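Water hardness at the new address

Posted 2020-04-01

The move from Nornbridge to Trastthorpe changed our water supply from rain tank to bore-fed mains, and the kettle recorded the difference inside a fortnight. The element now carries a grey-white crust that flakes off into the cup. I bought a drop-count titration kit and started keeping a log.

Total hardness at the kitchen tap came out at 122 mg/L as calcium carbonate. The tank at Nornbridge never moved the indicator past the first drop. Most tables would put 122 at the bottom of the hard range, or the top of moderately hard, depending on whose cut-offs you use.

The kit is simple. Fill the tube to the line, add buffer, add indicator, then add titrant one drop at a time until red goes to blue. Swirl between drops. The colour change is slow near the end point and I overshot on my first two attempts, so those readings are struck out.
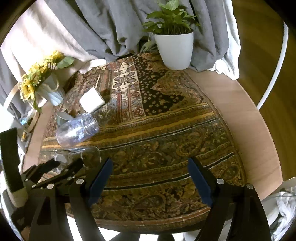

Courtois wrote in under the last post to say that a kitchen tap reading means little unless the line has been flushed first, and that the hot side should be left out altogether. Fair point on both counts. I had been running the cold tap for a few seconds only. Flushed for two minutes, the figure dropped by one drop of titrant, within the resolution of the kit.

I also weighed the residue. A saucepan of tap water boiled dry left a film that scraped up easily with a plastic spatula, but my scales read to a tenth of a gram and gave zero. A better method is to evaporate a larger volume in stages, and I'll try that in May.
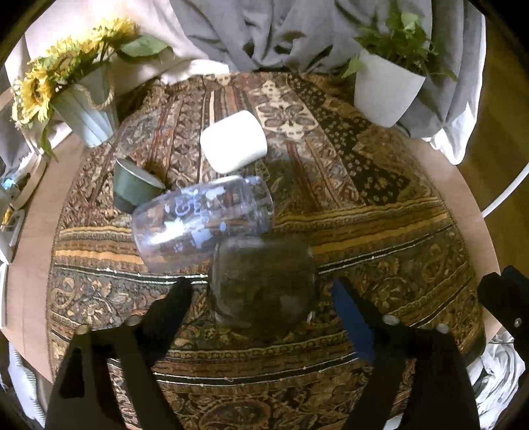 For descaling I settled on citric acid, some 23 grams to a litre of water. Bring it to the boil, switch off, leave for half an hour, rinse twice. Vinegar also works but the smell hangs about. The crust came off the element completely, and off the spout mesh after a second go.

The Bokdale end of the network is meant to be softer, being fed from the reservoir. If a reader out that way has a kit, I would like a figure, with the flush time noted.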